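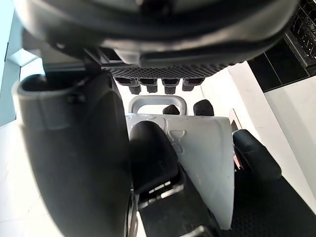

이르나노 합주단 5월 정기 운영회의 회의록

일시: 2018년 5월 15일 저녁 일곱 시
장소: 연습실 옆 작은방
참석: 운영위원 전원, 각 파트 대표(비올라 파트 대표는 보고 안건 중 도착)
기록: 총무

개회

단장이 개회를 선언하고 안건 순서를 확인하였다. 악보 정리 건을 연주회 건보다 먼저 다루자는 제안이 있었으나 연주회 건이 급하다는 의견이 많아 원래 순서대로 진행하기로 하였다. 4월 회의록은 한 군데를 고쳐서 승인하였다. 고친 곳은 "첼로 파트 연습을 매주로 늘린다"이며, "연주회 전까지 격주로 한다"로 바로잡았다.

1. 보고 사항

가. 4월 연습 출석은 전반적으로 양호하였다. 제2바이올린은 결석이 잦아 파트 대표가 따로 연락하였고, 두 명은 직장 일로 여름까지 쉬겠다는 뜻을 밝혔다. 쉬는 기간의 회비는 회칙대로 받지 않는다.

나. 악기 보험 갱신을 마쳤다. 보장 내용은 작년과 같다. 단 소유 콘트라베이스의 활이 목록에서 빠져 있어 추가해 달라고 요청하였고 아직 답을 받지 못하였다.

다. 브리노 시민회관에서 대관 승인 통보가 왔다. 객석은 822석이며 2층은 쓰지 않는 조건으로 신청했던 것을 전 층 사용으로 바꾸었다. 대관료 차이는 없다. 리허설은 당일 오전에만 가능하고 전날 반입은 허용되지 않는다.

라. 지난번 연주회 관객은 581명으로 최종 집계되었다. 초대권으로 들어온 인원을 포함한 숫자이다. 처음에 공유한 숫자와 다른 것은 어린이 동반석을 빠뜨렸기 때문이며, 홈페이지에 올린 내용도 수정하였다.

마. 연습실 문 비밀번호가 바뀌었다. 새 번호는 파트 대표를 통해 구두로 전달한다. 단체 대화방에는 올리지 않는다.

2. 여름 연주회 준비

가. 곡목
1부는 현악 합주 소품 세 곡, 2부는 세레나데 전 악장으로 확정하였다. 앙코르는 두 곡을 연습해 두고 당일 하나만 하기로 하였다. 세레나데 3악장의 빠르기를 두고 의견이 갈렸다. 제1바이올린 쪽에서는 지금 빠르기가 부담스럽다고 하였고, 첼로 쪽에서는 더 느려지면 활이 모자란다고 하였다. 지휘자에게 두 의견을 모두 전하고 결정은 지휘자가 한다.

나. 홍보물
인쇄는 세른덴 인쇄소에 맡긴다. 전단은 2,000장을 찍고, 포스터는 작년보다 수량을 줄인다. 작년에 남은 포스터가 아직 창고에 있다는 지적이 있었다. 시안은 두 가지가 나왔으며 글자가 큰 쪽으로 정하였다. 단원 이름은 전단에 넣지 않고 프로그램북에만 넣는다. 이름 표기는 각 파트 대표가 확인하여 인쇄 전 주까지 총무에게 보낸다. 지난번에 제2바이올린 단원 이름이 틀리게 나간 일이 있으므로 이번에는 본인 확인까지 받는다.

다. 입장료
무료로 하자는 의견과 유료를 유지하자는 의견이 있었다. 무료일 때 예약만 하고 오지 않는 사람이 많았다는 점, 대관료가 오른 점을 감안하여 2,000원을 받기로 하였다. 미취학 아동은 입장 불가, 초등학생은 무료. 표결 결과 찬성 다수로 가결하였고 반대한 위원의 의견은 다음과 같이 남긴다. "금액이 적어 수입에 큰 도움이 되지 않고 현장에서 잔돈을 준비하는 수고가 더 크다."
잔돈은 회계가 준비한다. 카드 결제는 이번에는 하지 않는다.

라. 당일 운영
안내는 단원 가족에게 부탁한다. 각 파트에서 한 사람씩 알아보고 다음 회의 때 명단을 낸다. 무대 의자와 보면대는 회관 것을 쓰되 보면대 등은 우리 것을 가져간다. 건전지 교체는 비올라 파트가 맡는다. 콘트라베이스 운반 차량은 아직 정해지지 않았다. 작년에 쓴 용달은 연락이 되지 않아 다른 곳을 알아본다.

마. 복장
검정 상하의로 통일한다. 남자 단원의 넥타이는 매지 않는다. 굽 소리가 크게 나는 신발은 피해 달라는 요청이 있었다. 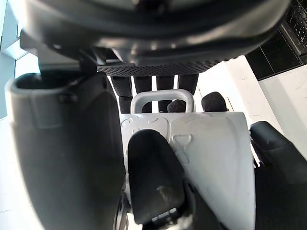
3. 악보 정리

가. 캐비닛 안의 악보가 작곡가순과 연도순으로 섞여 있어 찾기 어렵다는 의견이 계속 나왔다. 작곡가 성의 가나다순으로 통일한다. 편곡 악보는 원작곡가 기준으로 넣고 봉투에 편곡 표시를 따로 한다.

나. 빌려 간 뒤 돌아오지 않은 파트보가 여러 부 있다. 특히 제르바스 편곡집은 제1바이올린 보면 두 부와 첼로 한 부가 비어 있다. 이 책은 절판이라 다시 사기 어렵다. 전 단원에게 집에 있는 악보를 한 번씩 찾아봐 달라고 공지한다. 5월 말까지 나오지 않으면 총보를 보고 해당 파트를 새로 입력하는 방법을 검토한다.

다. 대출 기록은 공책에 적던 방식을 유지한다. 온라인 표로 바꾸자는 제안이 있었으나 연습 끝나고 바로 적을 수 있는 것이 낫다는 의견이 많았다. 공책은 캐비닛 문 안쪽에 걸어 둔다.

라. 복사본의 처리에 대해서는 저작권이 남아 있는 곡을 먼저 가려내기로 하였다. 구입한 원본 수보다 많은 복사본은 폐기한다. 이 작업은 악보 담당과 총무가 함께 하고,
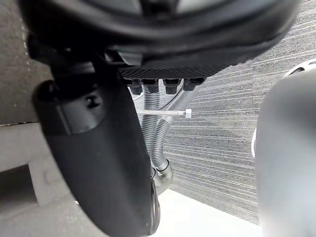 애매한 곡은 목록을 만들어 출판사에 문의한다. 문의 결과가 나올 때까지는 해당 악보를 연주에 쓰지 않는다. 앙코르 후보 중 한 곡이 여기에 해당할 수 있다는 말이 있어 악보 담당이 이번 주 안에 확인하기로 하였다. 쓸 수 없는 것으로 나오면 나머지 한 곡만 연습한다.

마. 활 표시가 서로 다른 파트보가 많다. 수석이 표시한 것을 기준으로 삼고, 연습 시작 전에 각자 옮겨 적는다. 볼펜은 쓰지 않는다.

4. 연습 시간 조정

가. 여름 동안 연습 시작을 삼십 분 늦추자는 제안이 있었다. 퇴근 후 오는 단원은 찬성하였고 멀리서 오는 단원은 막차 문제로 반대하였다. 시작 시간은 그대로 두고 첫 삼십 분을 조율과 파트별 연습으로 쓰기로 절충하였다. 이 시간에 늦는 것은 지각으로 치지 않는다.

나. 연주회 직전 두 주는 토요일 오후 연습을 한 번씩 더 넣는다. 연습실이 비는지 총무가 확인한다. 다른 모임이 먼저 예약한 경우에는 첫 번째 토요일만 한다.

다. 쉬는 시간 간식은 파트별로 돌아가며 준비하던 것을 없애고 각자 가져오는 것으로 한다. 물은 계속 단비로 산다.

5. 회계

가. 4월 수입과 지출 내역을 회계가 보고하였고 이의 없이 승인하였다. 영수증 한 장이 빠져 있어 다음 회의 전까지 보완한다. 송진과 여분의 현을 산 영수증이다.

나. 회비를 석 달 이상 내지 않은 단원에게는 회계가 개별로 연락한다. 이름은 회의에서 밝히지 않았다.

다. 연주회 예산안은 표로 만들어 운영위원에게 돌린다. 객원 연주자 사례비는 작년 기준을 그대로 따른다. 비올라 객원은 한 명을 부르되, 쉬고 있던 단원이 복귀하면 부르지 않는다.

6. 기타

가. 신입 단원 문의가 세 건 있었다. 모두 바이올린이다. 연주회가 끝난 뒤에 받는 것을 원칙으로 하되 연습 참관은 지금도 가능하다고 답한다.

나. 연습 후 의자를 원래대로 돌려놓지 않는다는 지적이 연습실 쪽에서 있었다. 마지막에 나가는 파트가 확인한다. 순서는 제1바이올린부터 주마다 돌아간다.

다. 단체 사진 촬영은 리허설 직후에 한다. 개인 사진은 찍지 않는다.

라. 홈페이지의 옛 게시판은 닫는다. 필요한 글이 있는 사람은 이달 안에 따로 저장해 둔다.

다음 회의까지 할 일

총무: 인쇄소에 수정 시안 전달, 토요일 연습실 예약 확인, 악보 반납 공지
회계: 연주회 예산안 작성, 누락 영수증 보완, 회비 연락
악보 담당: 앙코르 곡 저작권 확인, 봉투 표기 시작
파트 대표: 이름 표기 확인, 안내 인원 명단
단장: 지휘자에게 3악장 의견 전달, 운반 차량 문의

다음 회의는 6월 둘째 주 연습이 끝난 뒤 같은 곳에서 한다. 추가 안건은 그 전 주까지 총무에게 보낸다.

저녁 아홉 시 십 분 폐회.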